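README – the little things drawer

Akash Khurana
October 10, 2019
3 min read
Print | E-mail this page
2 comments | 3 shares

Hi! If you opened this folder looking for something useful, sorry, it's pictures and notes about small objects. Knobs, beads, buttons, drawer pulls, game pieces, odds and ends that landed in my junk drawer over the years and that I couldn't bring myself to throw out. I named the collection Jevby (it doesn't mean anything, I just liked how it sounded) and I've been adding to it since July.

## What's in it

Right now there are 195 entries. I was shooting for 200 before I put it up, but I got impatient, and then Chiharu Uchida asked for the folder anyway, so you get it as is. One entry is one object. Some have several pictures, most have one, and a few have only a note because the picture came out so dark I deleted it.

The notes are in notes.txt, one line each:

- a short name (my own, don't go looking these up)
- main colors, biggest area first
- finish: glossy, matte, or "fuzzy" for felt and yarn
- anything I felt like saying

That last column gets long. I tend to ramble when I like something, and there's a blue glass button in there with a whole paragraph to itself.

## How I name things

By what they look like, because half the time I have no clue what they were made for. So you'll find "sad acorn" and "tooth" and "pancake with ears." Chiharu went through the list and changed a bunch of them to something more sensible, and I changed a few back. If you see two names with a slash between them, that's us not agreeing yet.

Colors were the harder part. I started out with fancy names like plum and eggplant and butter, and by the second week I couldn't remember which was which – so now it's plain words only. Purple, deep purple, cream, cream-yellow. If you add anything, please stick to those.

## Stripes

Stripes have their own rule. I write down the two colors and then which way the bands run, and I go by how the thing is lying in the picture. So "diagonal" may only mean it was lying crooked! Sorry, I know that's sloppy.
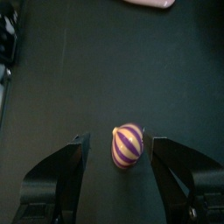 My favorites are the ones where the bands all start from a single spot and swell out around the fat part, like on a turban or a tiny onion. They're a pain to describe in one line. For those I write "fans from knob" and leave it at that, and the shine gets its own word at the end. Chiharu wants a separate column for stripe width and I keep saying no, but I'll probably give in.

## Known problems

- Shiny things have white spots where the light hits. Those aren't part of the pattern.
- There's no size column. I lost my good ruler and never went back to it.
- Entries from the first batch still say "plum" in places. Change it to "deep purple" if it bugs you.

## Using it

Go ahead, copy whatever you like. If you know what any of these things really are, leave a comment with the entry name and I'll add it to the notes – I'm still stuck on "tooth."

Print | E-mail this page
2 comments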